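29 December 2024
Durnitz shop, break corner and the wide drawer (job 2978, finally)

The heating took forever to catch up this morning, so I started with the warm end of the shop, meaning the break corner, and as usual once I had started there I never really left it. The plan had been to glue up the last two bench legs. They are still leaning by the window where they were before the holidays, and I'm at peace with that. The drawer cabinet has been on the board as job 2978 since September and has been moved down the list by every paying customer we've had, and a quiet day between the holidays seemed like the right time to be kind to our own furniture for once.

For anyone who joined after the move: the cabinet is the gray wood-grain Clavico that used to stand in the office. It's a decent piece, heavier than it looks, with one wide drawer directly under the top that everyone likes because you can lay things flat in it. And because everyone likes it, everything ends up in it. The complaint on the job sheet, in at least three different handwritings, is "sticks", "sticks when shut fast" and "sticks ALWAYS". I had always assumed runners. I'll get to that.

Emptying it took much longer than I had allowed. I put a moving blanket on the assembly table and sorted straight onto it, and I'd recommend that to whoever does the tall cupboard, which needs it worse. Into the blanket's left corner went everything that belongs to the shop proper: the good marking knife we all thought was lost (wrapped in a paper towel, blade out, please don't), the small brass square, a roll of blue tape, the spare key for the compressor cage, which has now gone back on its hook, and the instruction booklet for the drill press. In the right corner, kitchen things. Tea bags, the lid of something, far too many sugar packets, and a bottle opener that I'm glad to see again. In the middle I let the rest pile up, the receipts and dead pens and those little bags of shelf pins that come with everything and fit nothing. I went through the receipts properly and the ones still wanted for this year's accounts are in a brown envelope on the office desk. The rest went in the stove.

I kept the shelf pins. I know. They are in a jam jar on the hardware shelf with a label on it, and if the jar is still untouched by next September I'll throw it out myself.

Then the drawer itself. I pulled it as far as it goes and had a good feel along both sides before taking anything apart. The left side ran sweetly. The right dragged toward the back, the same spot every time, with a sort of soft bump rather than a scrape. My first guess was a bent runner, my second was a screw head standing proud, and the second was right, though only partly. The rear fixing screw on the right runner had backed itself out by a couple of turns, and around it there was a fine collar of sawdust and old wax packed hard as candle stub. The runners are Steneck, the simple ones with the nylon wheels, and they are perfectly all right. I cleaned the wheels with a rag and mineral spirits, got most of the collar out with a toothpick, and picked the last of it away with a dental probe from the carving drawer (rinsed and returned, before anyone asks).

The screw hole had gone soft, so driving the same screw back in would have held for a week. I glued in a sliver of matchstick hardwood, let it sit for 30 minutes while I had my coffee, trimmed it flush and went back in with a fresh screw of the same length. I did look through the box of 50 on the hardware shelf first and found that somebody has mixed two lengths in it. The longer ones would come straight through the side of this cabinet. I've separated them and written the lengths on both lids. Please keep them apart, it's the sort of mistake you only find out about from the outside.

Handle next. It had a rattle, and had been rattling for so long that I had stopped hearing it, but with the drawer moving so quietly now the rattle was suddenly the loudest thing in the room. Both screws took a quarter turn and the right one took a bit more. I put a thin fiber washer behind each. No more rattle so far.

Then I got fussy, because it was warm in that corner and the radio was good. The rim along the front of the top is a lighter strip than the rest, and it had picked up a gray haze where people lean on it. I tried plain soap and water first and that got most of it. For what was left I used a scrap of 2000 grit, wet, with barely any pressure, on a short stretch at the left corner where a mistake would show the least. It worked, but it also changed the sheen a little if you get your eye down low, so I stopped there and did the rest with soap and patience. If someone wants to even it out I'd try the Hiebert wax, the clear one in the flat tin and not the tinted one, on a bit of scrap first. I don't think I'd go near it with abrasive again. It isn't solid wood up there and there's only so much surface to spend.

The top took a general wipe as well and then promptly filled up again, as tops do. I had a longish think about that over lunch. We keep talking about a proper shelf for the snacks, and there's a sketch of one pinned up by the door that has been there so long the paper has gone yellow, but I wonder if the cabinet top is simply where people want to put things. It's the right height, it's next to the kettle, you can reach it with your elbow while holding two mugs. Whatever we build will have to be at least as handy as that or it will stay empty and the cabinet will stay full. So maybe the answer is a low rail at the back of the top, two fingers high, to stop things rolling off behind. I'd make it from the ash offcuts. There's a nice long one under the band saw with a streak of brown in it that's too pretty for the stove and too thin for anything else. 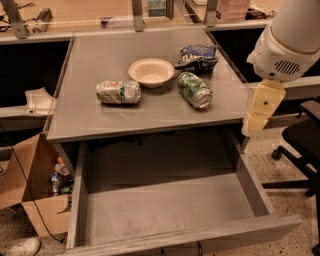
The other thing I want to write down before I forget is the business with the depth. Out of curiosity I measured the drawer against the trays we made for the Hiebert order, the shallow ones with the finger joints, and two of the leftover trays would go in side by side with a little to spare. Not enough to rattle, enough to lift out. That would give us a place for tea and sugar on one side and small shop things on the other, and the marking knife could have a proper slot with its blade covered. The trays need their bottoms sanding and one has a chipped corner, but the chip can go to the back where it won't bother anyone. I'd leave them unlined. Felt is lovely for a month and then it's a museum of crumbs.

I haven't put them in yet. I'd like the drawer to be opened and shut with nothing in it for a few days first, fast and slow, by people who aren't me, so that if the right side starts to catch again we know it's the fixing and not the load. I've left a strip of tape inside the lid of the tea caddy with "wide drawer: keep empty until trays" on it, the caddy being the one place everybody looks.

A few notes on the test I did myself. I opened and closed it gently until I was bored, then hard until I was embarrassed. No drag at the old spot. There's a faint tick when it reaches full extension and I think that's the stop on the left runner meeting its catch. It was probably always there under the rattle. If it bothers someone, a dab of wax on the catch should quiet it down, but I'd sooner leave it alone than get wax on the wheel again. The old wax in that runner came from somewhere, after all, and I have a horrible suspicion it came from me, the last time this drawer was sticking and I was in a hurry. So, a general plea: on nylon wheels, clean and dry is better than slippery. Wax is for wooden runners. I've underlined that in the paper copy of this notebook.

Materials used, for the job sheet: one screw, two fiber washers, a sliver of hardwood, a drop of yellow glue, a little mineral spirits, a scrap of wet and dry. I haven't booked my hours to it. It was a pleasant day and most of it went on receipts.

Left to do, in whatever order people feel like it. Sand the two trays and try them for fit. Decide about the back rail, and if it's yes, please use the streaky ash and not the clean piece beside it, that one is promised to the Durnitz library bench. Wax trial on a scrap with the clear Hiebert. Order more of the short screws from Steneck with the next lot of runners, the box looks fuller than it is now that the long ones are out of it. The tall cupboard I leave to someone braver.

The bench legs I'll glue up tomorrow, first thing, before I take my coat off. Clamps are already laid out on the far table with the pads on, so please don't borrow them.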